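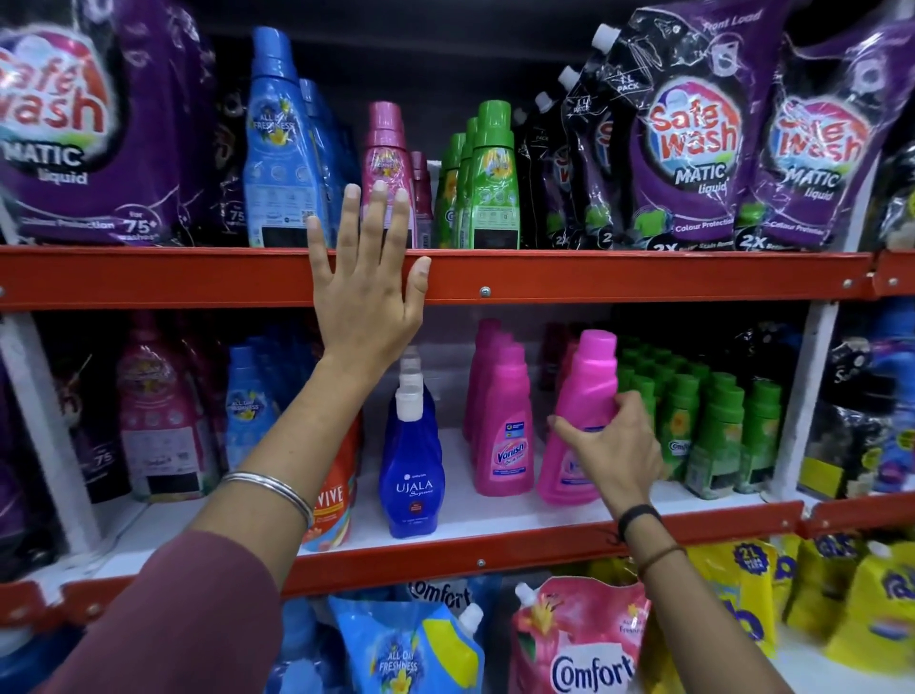
Shop notebook, Fesgate, 4th July

Laundry bay today, Ghumman's order. I've been putting this one off because it's the bay with everything in it: tall bottles, short bottles, pouches with spouts, pouches without, and colours that all start shouting at each other once they're side by side. Started straight after coffee and was still going when the delivery bell went, so this entry is a bit of a jumble. Sorry, whoever reads it next.

First job was the shelf heights. The Gralter uprights only give you a slot every 27 mm, so you never get the gap you want, you get the one above it or the one below it. I tried the upper shelf one slot down to see if we could squeeze a bit more in up top, and the tall fabric conditioners fit underneath but you couldn't tip one forward to get it out. Bottle comes up, neck hits the rail, customer swears. Put it back up a slot. The drawing still shows the lower setting, so the drawing is wrong and the bay is right. Somebody please fix the drawing (me, probably).

Then the pouches. I love these things in the catalogue and can't stand them on a shelf! The Safewash ones are big, shiny and heavy at the bottom, and they lean on whatever's next door. Put a pouch beside a pouch and they prop each other up nicely enough. Put one pouch on its own beside a bottle and sooner or later it's lying across the bottle's label. So the rule I've scribbled on the bay sheet is pouches in company, with something solid at the end of them. The white post does the job pretty well on the left. On the right there's no post where I'd like one, and I'm still thinking about that.

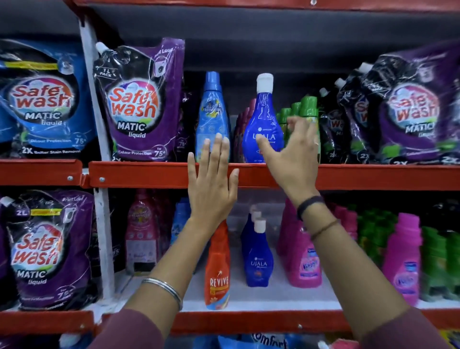
Facing up was the slow bit. I did all the conditioners with the front label square to the aisle, stood back, felt pleased, then saw I had a blue one round the wrong way with its barcode out. Fixed that, found another. Those blue and pink ones have a pretty similar amount going on front and back, and if you're working from the side you can't tell until you've walked round. Worth doing a last pass from the aisle with your hands in your pockets, just looking.

Colour order next. The sheet from Ghumman's only says "blend by colour", which is a lovely thing to write if you don't have to do it. Blue to pink to green reads well from the far end of the aisle and it keeps the same family of bottles together, so that's how I'd leave it up top. The snag is the Ujala. It's such a strong blue that it pulls your eye wherever you park it. Next to the light blue conditioner it makes the poor thing look washed out (ha), and in among the pinks it looks like somebody changed their mind on the way to the till. I went back and forth on this for far too long. What I wrote on the sheet in the end: keep the short Ujala bottles on the lower shelf, and if one has to go up top, keep it hard against the greens.

Price strips: the Zulix printer is doing its thing again where the first label off a new roll comes out a hair to the left. Throw the first one away. Don't trim it with scissors and use it anyway, I can always tell, and so can Ghumman's. Strip roll 3,683 is the one with the bad glue, by the way. I've put it on the bench with tape across it and it's going back.

Also had a go at the question of how far back the bottles should stand. The front rail comes up high enough that it hides the foot of everything behind it, which is great for stopping things sliding off and not so great when the size is printed at the bottom of the pack. Pull them right up to the rail and you lose the bottom of the label from standing height. Push them back a thumb's width and you can read a bit more, but then it all looks half sold. I prefer them right up. A shelf that looks full gets tidied by the people who use it, or at least I like to think so.
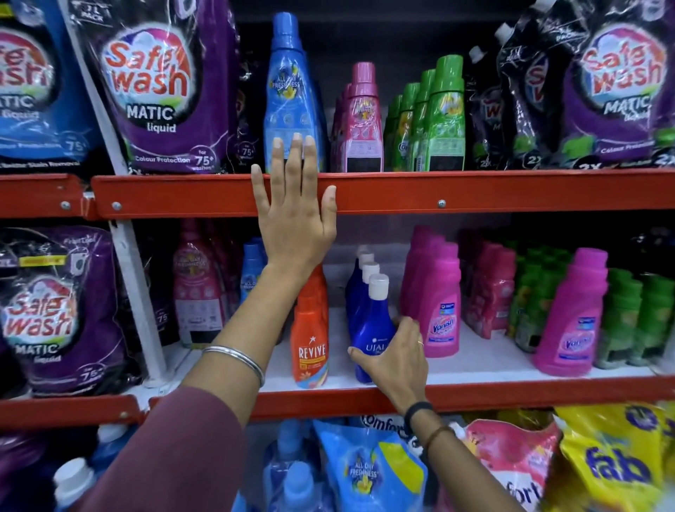 Sérgio Fonseca thinks I've got it backwards, and that the heavy pouches shouldn't be on the upper shelf in the first place. His line is that anything you have to lift with two hands goes at the waist or lower, and the light conditioners can live above, where a shorter shopper can still hook one down by the neck. "You're arranging it for your eyes," he said, "and they're going to be buying it with their elbows."

He's not wrong about the lifting. My trouble is that if all the pouches go low, the lower shelf turns into one long purple heap and the bottles lose their place in it. We met somewhere in the middle: the big 2L front load pouch goes low at the left, and the 1L ones can stay up. He initialled it, so it's official.

Rafia Yousafzai wants a clear divider tried at the right-hand end, to give those last pouches something to lean on. We've got offcuts. I'll cut one tomorrow and see if it stands up without a foot. If it needs a foot it'll eat into the facing, and then I'd sooner go without and put a row of something square there.
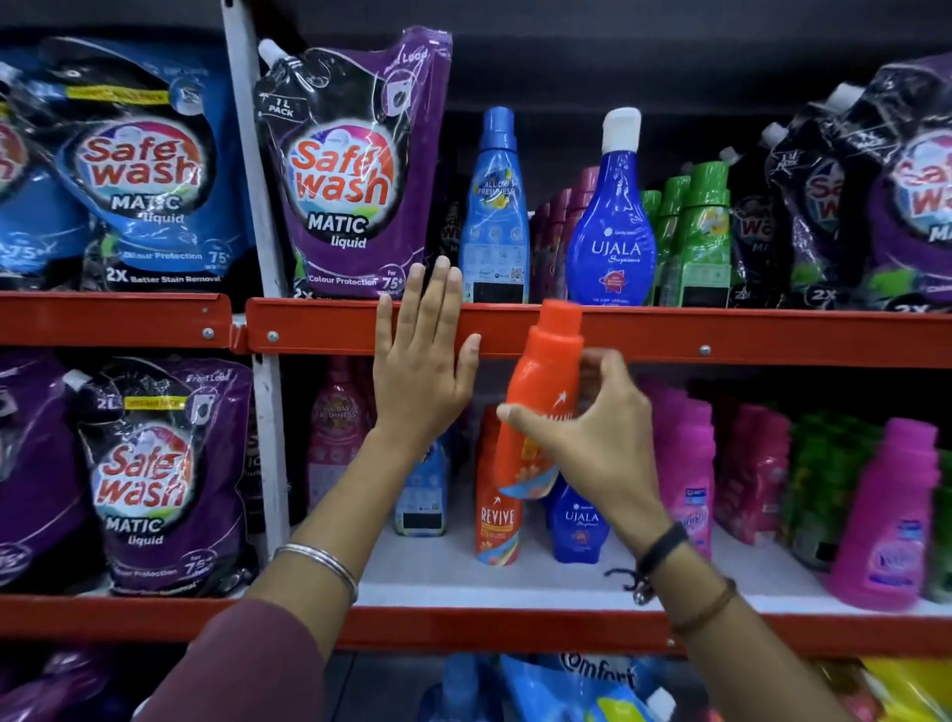 The lower shelf is more of a mixture and I'm happier with it than I expected to be. The Revive helps a lot. It's the one orange thing in all that blue and pink, and if you leave it among the others it works like a bookmark, you know where you are in the bay. I did wonder about moving it out to the end, tried to picture it, and decided no. Pink conditioner, light blue, Revive, short Ujala, then the longer rows. Easy to remember and easy to put back if a customer's had a rummage.

Under that it's Comfort pouches, and I haven't written anything for them yet. The sheet runs out before it gets there. Have asked Ghumman's for page 2 and they say they sent it with page 1, so either it's in the van or it's in the recycling.

Odds and ends. The upper rail on this bay has a rough spot on the underside, near the right. Run a finger along it (carefully!) and you'll find it. A minute with the file. The floor's about 70 cm short of where the tape says the bay ends, which I think is old tape from the pet food run. Leave it for now but don't measure off it.

For next time: start with the heights, then the pouches, then everything else. I started with the pretty part today and had to take half of it out again.

Left to do: divider, file the rail, page 2, drawing. Bay needs to be signed off before the August stores go, and Rafia's got the clipboard.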